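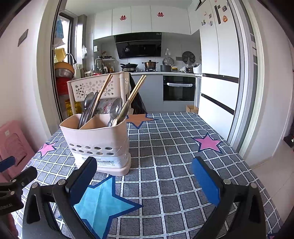 November 19, 2025

Carburetor is off the Khamphan again. Second time since February and I swore the last rebuild would hold. It did not hold. Idle was hunting all the way back from Odside and by the last hill she was coughing like an old dog, so I pulled her in, let her cool and had the thing off before supper. Wanted to strip it in the kitchen where the light is good, got as far as the doorway and looked at the cloth on the table, the dark one with the grid and the big stars, pink and orange and light blue, and turned right around. Gas and stars don't mix. Did it on the bench in the garage with my breath showing.

Float needle is worn, you can feel the ridge with a fingernail. Jets okay. Accelerator pump diaphragm stiff as a cracker. No surprise, the kit I put in was old stock and God knows how long it sat in its box. Should have bought the Trondine kit the first time. Cheap twice is not cheap.

Called Phong La about it. He has a Trondine kit on the shelf, wants 80 for it, will mail it tomorrow. He also said — again — that I should give up and fit the later carb off the Endach, everybody does, bolts on with an adapter plate, starts first turn on a cold morning. Maybe so. But then it's not the car anymore, it's a Khamphan with somebody else's lungs. Told him that. He laughed at me for a good while.

He did make one good point, the fuel. I've been blaming the carb for everything and never once looked at the tank. Drained a bit into a jar after we hung up. Brown. Fine grit at the bottom. So that's probably what ate the needle, and a new kit would go the same way by spring. Tank has to come out. Straps are rusted solid, of course, soaked them in penetrating oil tonight and will do it agian in the morning.

List so I don't forget:
Tank out, rinse, look inside with the flashlight
New filter, and one BEFORE the pump this time
Rubber line at the back, perished
Sender gasket — ask Phong
Put the choke cable back where it belongs, it's hanging

Siriporn Duangkaew came by to pick up the spare hubcaps for hers. Only 2 of the four I promised, can't find the others, they're behind something. She has the same model but the later dash with the round clock, and her clock works, which I am not jealous of. Her odometer is broken though, stuck, so neither of us has everything. She's taking hers to the spring run, 200 miles over two days, and wants me to come along. Said yes before thinking. With what brakes?? Rear shoes are thin and the left drum grabs when it's been standing.

Mileage book: 408 since the last oil change. Not much for a whole summer and fall. Was going to leave the oil till spring but if gas has been getting past a flooding carb then it's thinned, dipstick smells a bit like it too. Change it now. Have the oil, not the filter.

Hands stink, washed three times. Carb is in the bread pan with a rag over it, must remeber to buy a new bread pan. Battery on the charger. Cold in there tonight, garage door still doesn't close all the way at the bottom and I stuffed the old blanket along it.

Phong will call when the kit is mailed. Straps first thing, before coffee.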